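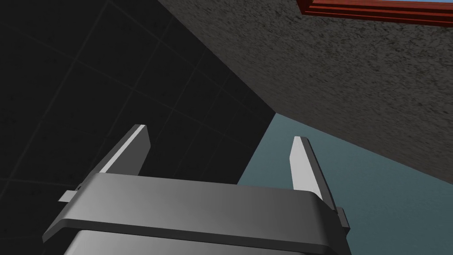 Thursday, sim bench, Notdale

Good day, writing it down before I lose the thread. The overnight batch finished before anyone got in: 500 runs of the bedroom reset, all logged, no hung jobs. Last winter one of us would have been sitting here restarting the thing by hand and eating crackers for dinner. Now we come in, get coffee, and read failures. I love reading failures! It's the part of this job I was missing when I spent my mornings clicking Reset.

The other big change is who does the reading. The housekeeping crew from Brisbridge came over again after their early shift, and they're so much better at this than we are. We had been scoring a drawer as closed if it was within tolerance. They took one look at the playback and told us a guest would see that gap from the doorway. So the tolerance is tighter now, and the score dropped, and it's a far more useful score.

They also asked (fair question, it comes up every visit) what happens to their hours. What's agreed so far: the robot gets floor pickup and drawers, people keep beds, bathrooms and the final check. Nobody's shift gets cut during the trial. The crew wants the freed time spent on the rooms that always get rushed at the end of the day, and I've put that in the plan in their words, not ours.

Handles were the topic for the rest of the morning. The block type, the dark olive one on the gray front, is the one I keep going back to. From low down the approach angle is steep and the wrist camera sees a lot of panel and not much handle. Giannakopoulos, our planner branch, now backs off and comes in again from the side if the first look is poor. Slower per drawer, fewer scraped fronts. I'll take it.

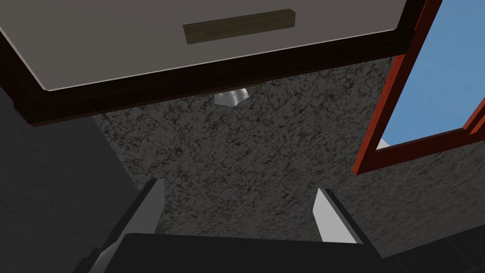 Changes to the room set

Crew's list, copied off the whiteboard so it survives the weekend:

- More stuff on the floor. Toys especially. Family rooms are never as tidy as ours.
- Hard shadows across the floor stay in. Morning check is when the sun is low and the real rooms look just like that.
- Small things on top of the dresser must not move when a drawer is pulled. Someone's earring lives up there.
- Anything left in a room goes in the lost property tray, and a person decides about it. The robot never throws anything out. This one was unanimous.

I ran 50 with the new floor clutter right after lunch, with the tall dresser in the corner, 4 drawers, each a different color. The colors are great for us because you can tell from a thumbnail which drawer a run is working on. The crew picked that up immediately and started calling runs by color – "the orange one's sticking again" – and by the end of the afternoon so was everybody at Duseo.
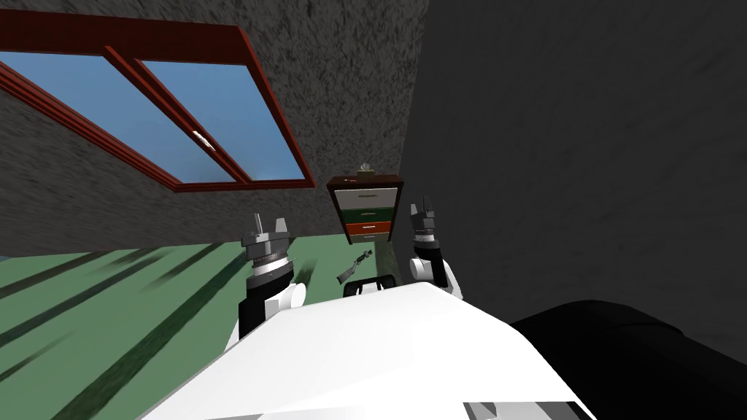 I'd like to keep those names in the log, too. At the moment it says drawer_index and an integer, and you have to remember if we count from the top or the bottom. Two of us got it wrong this week (I was one). A housekeeper opening the log should be able to find the run she wants without asking us.

Still open:

- Arms-up pose between tasks. The crew likes it because it's easy to read as "waiting". I want to check it against the doorway height at Brisbridge before we commit.
- Pause button wording. "Suspend" confused people. Change to "Stop here".
- Training time for the crew has to be paid time on the rota. I've asked for 2 hours per person, waiting on an answer.
- Rerun the side approach with the tighter drawer tolerance. Queue it tonight, read it with the crew next visit.

Batch is queued. Left the playback station logged in for the early people.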